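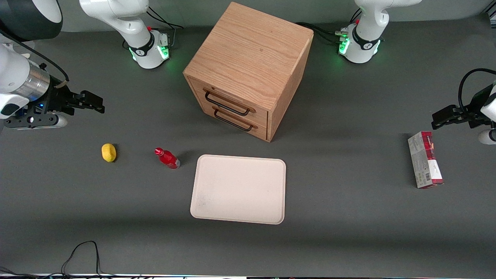 Ticket 276: Left arm stops short of the upper drawer handle

Project: Traken (student two-arm manipulation project, Bradby Robotics Laboratory)
Status: Resolved, one item open
Priority: High
Opened by: Danish Lashari, student team
Assigned to: Aurelio Lozano, laboratory supervisor
Date opened: 24 Apr 2018

Summary

During the drawer task, the left arm halts before its fingers reach the handle of the upper drawer. The controller reports a position timeout and the task ends. The right arm completes its part of the sequence without error. The fault occurs with the standard table layout: two-drawer cabinet at the back center, tray in front of it, red bottle and yellow object on the right arm's side, red and white box on the left arm's side.

Steps to reproduce

1. Power on both arms and wait for the green base lights.
2. Load the task file "drawer_upper" from the team folder.
3. Move both arms to the start position, with the grippers facing each other across the table.
4. Run the sequence at the normal speed setting.
5. Observe the left arm during the approach to the handle.

Expected result: The left gripper closes on the handle of the upper drawer and pulls the drawer open.

Actual result: The left arm stops with the fingers open. The message "Target not reached, limit 500 ms" appears in the log window.

Log

Entry 1, D. Lashari
The fault was first seen in the morning session. The sequence was repeated with the same result. The same file ran correctly last week. No change to the file has been recorded since then.

Entry 2, A. Lozano
Please confirm that the emergency stop was released fully before the run and that the payload setting for each gripper is correct. Please also attach the settings file for both arms.

Entry 3, D. Lashari
The emergency stop was released and the payload values are correct. Settings files are attached. The task was also run at the slow speed setting. At that speed the arm reached the handle and the drawer opened.

Entry 4, A. Lozano
The result at slow speed indicates that the target position is within reach. The time limit should be examined next. In the settings file for the left arm, the speed cap is 400. In the file for the right arm, no cap is entered. Was the cap added by a member of the team?

Entry 5, D. Lashari
The cap was entered by the team that prepared the demonstration for the Quezada competition. It was intended to apply to that demonstration only and should have been removed at the end of the booking. The student team was not aware of it.

Entry 6, A. Lozano
The cap is to be removed from the left arm file. Before the next run, check the cable at each wrist by hand, with the arms powered down. The cable must have enough slack for the wrist to turn through its full range. The loose cable at the front of the table must also be secured. Cables are not permitted on the work surface while a sequence is running.

Entry 7, D. Lashari
The cap has been removed and the controller restarted. Both wrist cables were checked and no damage was found. The front cable has been clipped under the table. The sequence was then run at normal speed and finished without a timeout. The lower drawer file, "drawer_lower", was also run and finished correctly.

Entry 8, A. Lozano
Noted. The main fault is considered resolved. The ticket will remain open until the item below has been completed.

Cause

A speed cap left in the settings file of the left arm prevented the arm from reaching the handle within the time limit.

Corrective action

The cap was removed and the controller was restarted. A clean copy of both settings files has been saved in the Mornelano shared folder under "baseline". Teams are required to load the baseline files at the start of each booking. Changes made for a demonstration or competition must be saved under a separate name and recorded in the booking sheet.

Open item

The start-up checklist for student teams does not mention the settings files. D. Lashari is to submit a revised checklist to the laboratory supervisor for approval. The approved version will be issued to all teams before the September intake.

Related tickets: none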